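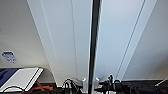
Black upright, white panels

Tralik Dark Wash, liquid, 800 ml
Item no. 2094
Maker: Sabatier
In stock at Bovport, next delivery to Nedar in March

Tralik Dark Wash is a liquid detergent for black, navy and other dark clothes. It contains no bleach and no optical brighteners. Suitable for cotton, polyester, viscose and mixed fibres. Do not use on wool or silk. Lightly scented. The bottle has a screw cap which is also the measure, with lines marked on the inside for small, normal and full loads.

Directions
Turn clothes inside out and close zips. Wash dark colours separately. Fill the cap to the line for your load and pour into the drawer, not on to the clothes. Wash at 30 degrees on a short or gentle cycle. Dry away from direct sun.

Printed T-shirts and sweatshirts can be washed in the same way. Iron on the reverse only, and keep the iron off the lettering. 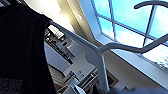
Dark matte fabric over a grey rod

For hand washing, use half a cap in a bowl of lukewarm water. Leave for ten minutes, rinse until the water runs clear and press out in a towel. Do not leave dark and light items in the same bowl.

New black cotton may give off dye in the first few washes. Wash it alone until the rinse water stays clear.

Storage
Keep upright with the cap closed, out of reach of children. Protect from frost. If the liquid has thickened in a cold room, stand the bottle indoors overnight and shake before use. Bottles now in stock are best used before the end of 2027.

Customer comments

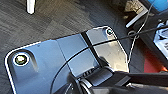
Corentin Deschamps, 17 Mar 2022: Black jeans have kept their colour well so far. The cap drips a bit after pouring, so I rinse it under the tap before putting it back. Would buy a refill pouch if you sold one.

Refills are not available at present. The empty bottle and cap can go in with plastic recycling where your council accepts them.

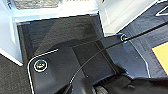
Can I add fabric softener to the same wash?
Softener may be used, but put it in its own compartment and leave it out for sportswear.

Returns accepted on unopened bottles only. Please quote the item number when ordering.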